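Anyone else make it to the Zoltthorpe open day?

larkspur_dad
Posted Sunday, August 15, 2021
Drove 38 miles each way for this and I'm still glad I went. Most of the building was the usual stuff, conveyors and a palletizer behind a fence, but my kid and I spent nearly our whole visit at the bench with the two arms and the plastic bags. Plastic bags! I have trouble with those at the grocery store and I've got fingers. 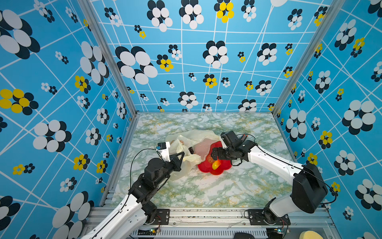
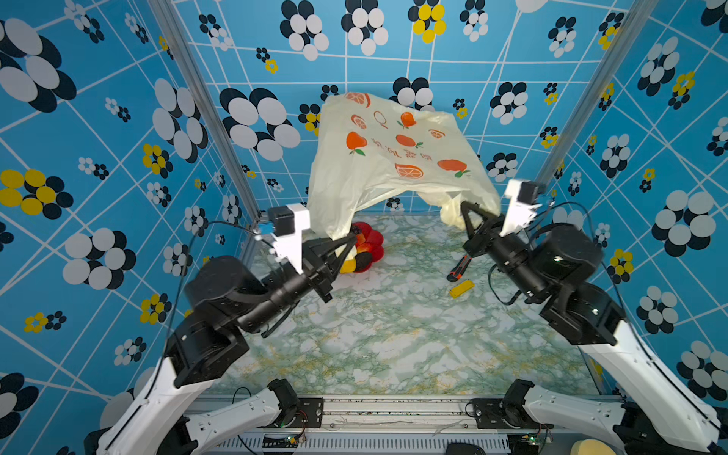

I asked Leobardo Hinojosa, who was running the bench, why they'd pick something so annoying, and he said annoying was the whole idea. A box has the same shape every time you look at it. A bag doesn't. He was super patient with my kid, who wanted to know if the arms get mad at each other (they don't, they share one controller).

toggle_bolt
I was there in the morning. Liked it, but I'm going to be the grump. Two arms, all those motors, and a person does the same job in a couple seconds. Who's buying this? The Jasomance folks by the door had one plain arm loading trays all day long and I'd take that over the bag thing any time.

larkspur_dad
Fair, it's slow. I don't think they were selling it though? Leobardo called it a practice bench. The tray loader was cool for maybe a minute and then my kid started pulling on my sleeve.

MrsPennyweight
Love that wallpaper, I want it for my laundry room.

quillback
toggle_bolt, I pack produce for a living and I'd argue with you on that. Trays are the easy part and we've had machines on them for years. Bags are where we still need people standing there all shift — slippery, they stick together, you never get the same wrinkle twice. If somebody gets two arms to handle film without tearing it, I know a few plant managers who will pick up the phone. Slow I can live with. Tearing I can't.

toggle_bolt
OK but toy fruit isn't produce. Try it with a real peach.

quillback
Sure, and I asked about that too. Abundio Villaseñor (older guy, gray vest, by the coffee) told me real fruit comes later, they don't want juice in the joints while they're still changing the fingers every week. Made sense to me.

toggle_bolt
I'll believe it when I see the peach.

larkspur_dad
Did either of you stay for the talk? We had to leave before it started, somebody needed chicken nuggets.

quillback
Yep, 6 of us in there. Mostly about cameras. They like having one on each wrist as well as one looking at the bench, so when a fold of plastic hides something from one side you still have a chance from another. I asked how many tries they'd recorded on bags and the answer was 227, which sounded low to me, but I don't do this for a living.

hobnail
Is the Clomitell group connected with these people? I saw their sign out front and couldn't figure out who was who.

quillback
Separate. They just had a table. Free pens.

MrsPennyweight
Are they doing another one? My grandson would lose his mind.

larkspur_dad
November, from what I heard, no day picked yet. Get there early, the parking lot is tiny and I ended up on the grass next to a very unhappy minivan.

toggle_bolt
I'll go. I'm bringing a peach.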